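Shoe Cell Working Group -- Minutes

Friday, 8:30, small meeting room, Midtbø site
Chair and notes: Randi Forsberg
Present: cell operators (both shifts), maintenance, safety representative, Serken service engineer by phone
Apologies: purchasing

1. Previous minutes
Accepted with one correction. The spare wrist cable was ordered from Kidico, not from Serken.

2. Right arm fault on the lacing cell
The chair went over the log. At 2:13 in the afternoon the right arm stopped responding to position commands during a hold step. The left arm carried on for nearly two seconds before the controller stopped it. In that time it pulled the shoe sideways while the right gripper was still closed. The controller recorded code 577, which the Hetetti manual lists as loss of communication at a wrist joint.

The operator pressed the emergency stop and both arms held where they were. The shoe could not be freed by hand. Maintenance released the right gripper from the service menu after the area was locked out. One finger pad was torn. No injury.

The operator had been about to reach in to straighten the lace when the arm stopped. The safety representative asked that this be recorded as a near miss and it has been.

3. Cause
Maintenance found a connector at the right wrist that was not fully seated. The cable had been changed the week before and the connector has a latch that can feel closed when it is not. The service engineer said a loose connector fits the code but would not rule out wear in the cable itself until the old one has been looked at. It is in a bag in the maintenance office and will go to Serken on the next pickup.

The second matter is the delay. The two arms are meant to stop together if either one drops out. The engineer said the time limit for a lost joint is a setting, and that ours was left at the value used during setup. The group agreed this is the more serious of the two findings.

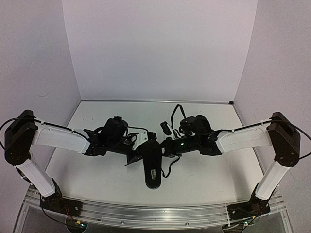 Why did the left arm keep moving after the right one had failed?
Each arm reports to the controller separately, and the controller waits for a set time before it treats a missing report as a fault. Until that time runs out, the other arm goes on with its program.

The night shift asked if the same could happen with the arms the other way round. The engineer said it could, and the new setting will apply to both.

4. Restart
The cell has been run at reduced speed for 8 cycles with the new setting and no product. Maintenance then pulled the right wrist connector on purpose, with everyone outside the marked line. Both arms stopped together as far as anyone could tell by eye. The log will be checked for the exact figure before full speed is allowed.

There was some discussion about running shoes at reduced speed over the weekend. Day shift was in favor -- the backlog is building up. The safety representative was against it until the log has been read. Agreed to wait.

5. Reaching into the cell
Straightening laces by hand during a hold step is to stop at once. The operators pointed out that a loose lace gets caught in the gripper if it is left alone, and that pausing the cell properly means starting the shoe over. The chair will ask Serken for a pause that keeps the position.

6. Actions
Check stop time in the log -- maintenance, before Monday's shift
Send old cable to Serken -- maintenance
Replace torn finger pad and check the others -- maintenance
Add a tug test to the cable change sheet -- Randi Forsberg
Written quote for pause function -- Serken
Near miss form to site office -- safety representative

7. Other business
The lamp over the parts rack is out again. Reported.

Next meeting same time in two weeks, or sooner if the log check shows a problem. Closed 9:20.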